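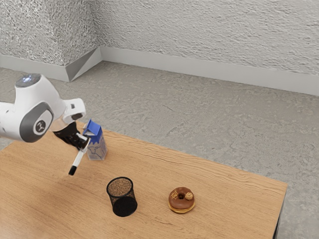 Sun 18 September

I have been reading the Book of Ruth for our parish study night, and I'd like to lodge a mild complaint about Boaz.

It's a short book. Four chapters, 85 verses, and I still managed to leave it until Saturday. My copy is my grandmother's, with her pencil all down the margins, and beside the bit where Boaz tells his men to drop some extra barley on purpose she has written "could have just given it to her". I laughed out loud, then felt a little guilty, then read it again and decided Gran had a point.
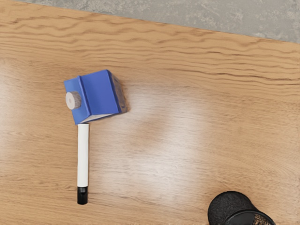
The usual line, and the one in our study guide, is that he was protecting her dignity. She gets to carry home what she gathered herself. Fine. But she also gets to spend the whole day bent double in the sun while the man who owns the field has a nap by the grain pile. I've picked raspberries for a neighbour in July and lasted until morning tea, so my sympathies are fixed.

I put this to the group on Thursday. There was a silence, and someone passed the slice. Then Francine Turcotte said I was reading it like a union rep, and that the law about leaving the edges of the field was never meant as a favour in the first place. It was hers by right.

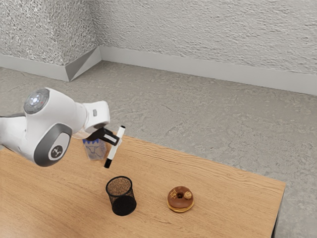 Kerstin Lindqvist thought we were both being hard on him, and that Naomi was the one running the whole show anyway, sending the girl off to the threshing floor in her best clothes.

I hadn't given Naomi much thought. She has one of the gloomiest entrances in scripture, asks everyone to call her Bitter, and by chapter three she's organising a wedding. Gran's pencil goes very quiet in that part, apart from one tick.

We start Jonah next week. I'm bringing the slice.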